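Home | News | Dining | Events | Classifieds | Contact

Print this story | E-mail this story

Kendberg's "Best Burger" title returns, with the same loose rules

KENDBERG, 13 Feb 2023 - The Kendberg Burger Trail is coming back in November, and organizers promise it will be bigger than last year's. Whether it will be any better at finding the best burger in town is a question the announcement does not get near.

Seven restaurants have signed up so far, most of them on or just off the waterfront. Each will put one burger on the trail menu for the whole month. Diners pick up a paper card at any of the stops, collect a stamp with each trail burger they buy, and turn in the card with a vote for their favorite. The winner gets a plaque, a banner for the front window and the right to say "Kendberg's Best Burger" on its menus for a year.

Last year's banner still hangs at Bravo, the brick-front grill across from the ferry landing. Bravo won with a double patty under smoked cheddar and pickled onions, and it is a good burger. We have eaten it more than once. But Bravo also has the largest dining room on the trail and the only kitchen on it that stays open past ten. A contest that counts votes from paying customers is going to favor the place with the most paying customers, and nothing in this year's rules changes that.

The trail's organizers say over 3,000 cards were handed out last November and that 1,000 came back with a vote. They call that a strong response. Put another way, two out of three people who took a card either lost interest or lost the card.

More puzzling is the stamp rule. A card needs only one stamp to count. Someone who ate a single burger, at a single restaurant, could vote it the best in town without tasting any of the others. Asked about this, the organizers said by e-mail that a higher minimum "would discourage families and visitors." They did not say how many of last year's cards had more than one stamp on them, and a second e-mail asking for that number had not been answered by the time this item was posted. 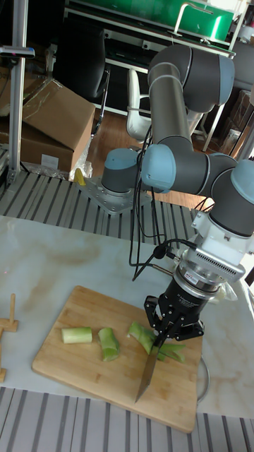 Prices are another sore point. There was no cap last year, and at least two of the trail burgers cost $5 more than the regular burger at the same restaurant. In one case the difference on the plate was a fried egg and a slice of tomato. The new rules ask restaurants to keep prices "in a fair range," a phrase the announcement leaves undefined.

The organizers have added a judges' prize this year, to be given out along with the popular vote. That could help. A panel that eats every burger within a few days of each other would at least be comparing like with like. But the judges have not been named, and the announcement says they will be chosen "with input from our sponsors." The main sponsor is Gudmont, the bakery that sells buns to several of the restaurants taking part. The organizers say Gudmont will not have a vote. It would be easier to take their word for it if the scoring sheets were going to be made public, and so far there is no plan for that.

Clenar, the lunch counter behind the old post office, is sitting this one out. Its thin, crisp-edged burger came in second last year, and regulars were loud in their belief that it should have won. A note taped beside the register says only that the kitchen is small and November is busy enough already. The lunch line on our visit went out the door, so the lack of a banner does not seem to be hurting business.

None of this means the trail is a bad way to spend a month. Last fall it got people into places they had been walking past for years, and a few of the burgers were worth the trip. The one with green chile and a soft potato bun was the best thing we ate in November, and it finished near the bottom of the count - the restaurant has four tables and closes at three in the afternoon. It is on the list again this year, with the same hours.

The entry fee for restaurants has gone up too, though the organizers would not say by how much. They describe the money as going toward "printing and promotion." Last year's promotion, as far as we could tell, was a poster in the library window and a page on the town's website that listed the wrong opening hours for two of the stops.

More restaurants can join until the end of the summer. Cards will be available at all stops from the first day of November, and votes must be dropped off in person by the last day of the month. There will be no online voting. The organizers say that is to prevent cheating, although the paper cards carry no name or number and last year sat in open stacks next to the napkins.

A full list of restaurants and their burgers is due out in the fall. The menu prices, we are told, will be on it.

Print this story | E-mail this story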